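Search this site Search Go

3.2 Setting out the plots

Anyone who has knelt in a wet meadow with a notebook will know that the hardest part of counting plants is deciding where to stop counting. At Pluvstead we inherited the habits of the older Mundance survey, whose workers laid string between pegs and trusted their eyes for the corners. We are fond of those records and lean on them throughout this paper, but string sags, and a sagging edge lets in a good many clovers that belong next door.

For the present study we therefore moved to rigid square frames, laid flat on the turf and left alone until both observers had finished. A square of metal rails joined at right angles, much like the one in Figure 2, keeps its corners through a long day of being carried over stiles (and, we confess, sat upon at lunch).

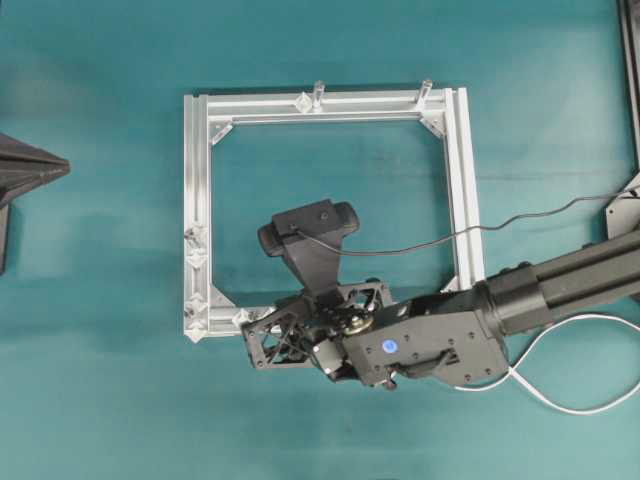 Figure 2. Square frame of aluminum extrusion, lying flat.

3.3 Counting and recording

In all we recorded 834 placements over two seasons, beginning each March as soon as the lower field could be walked. A plant was counted if its stem rose inside the rails, however far its leaves wandered. Grasses were scored by cover, following the scale in Ó Flaithearta, and everything else was counted by stem. Where the two observers disagreed they talked it over on the spot, and we kept both numbers as well as the one they settled on.

We are grateful to Aidan Mac Mathúna, who walked the Wilent side of the meadow with us and knew the sedges far better than we did.

Last updated: 2021-03-08

Contact | Copyright | Back to top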